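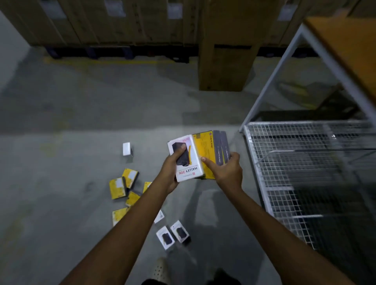 Storage & Stockrooms > Sorting and Packing

Reading time: 2 minutes

Mixed accessory boxes on a concrete floor – best way to sort and stack?

Posted by shelf_end, 10th July

I look after a small stock area at the Plesstead unit. We receive phone accessories in mixed cartons and I sort them on the floor before they go on the racking. The current lot is Lapcare: yellow boxes, white power bank boxes (the ones marked HALLEY 20K) and some slim dark grey ones. The yellow and white boxes lie flat without trouble. The slim grey ones I have been standing on edge at the end of a stack, and they fall over when I lift it.

Two things I would like to settle. Should I sort by product first and stack afterwards, or build mixed stacks in the order of the delivery note? And is bare concrete acceptable for an hour or so, or should there be something under the boxes? The floor is dry but dusty, and the light is poor at that end, so I do misread labels.

Drellex

Sort by product first. Mixed stacks have to be broken down again at the shelf, so every box is handled twice.

Method we use:

Mark out one floor area per product with tape. Leave a walkway of two boxes' width between areas.
Empty one carton at a time. Do not open the next until the floor is clear.
Turn every box face up with the print the same way round before stacking. A stack with one box upside down takes longer to check than it took to build.
Carry no more than four boxes at once if the sizes differ. Put the largest face at the bottom.
Slim boxes go flat, or in a tray. Standing on edge only works with something solid at both ends.

On the floor question, a flattened carton underneath is enough. Concrete dust marks white card badly and it does not wipe off – you end up with a box that looks returned. Yellow card hides it better, but the underside still picks up grit and scratches the box below.

For the light, a clip lamp on the nearest upright. Do not rely on colour alone, as one range can have several items in the same colour of box. Read the label patch.

Cuadros

Use a table. Your back will thank you.

Brodeo

Mostly agree with the first reply, with one correction. If the delivery note is long, tick items off as they leave the carton and before they are sorted. Once a short delivery has been spread over the floor it is difficult to say which carton was short, and the supplier will ask.

Power banks should be kept apart from the rest in any case. Check what your insurer says about lithium cells in bulk. Ours wanted them on a lower shelf, away from the heater, with the shelf labelled. We keep 16 to a tray, one layer deep, and any box with a crushed corner is set aside and opened before it goes on sale.

Comments (3)

shelf_end: Trays ordered. I have put cardboard down in the meantime and taped out 3 areas.

Cuadros: Still think a table.

Drellex: Fair point on ticking off at the carton. A table is fine if it is deep enough, ours was not.

Filed under: stockroom, small boxes, goods in, labelling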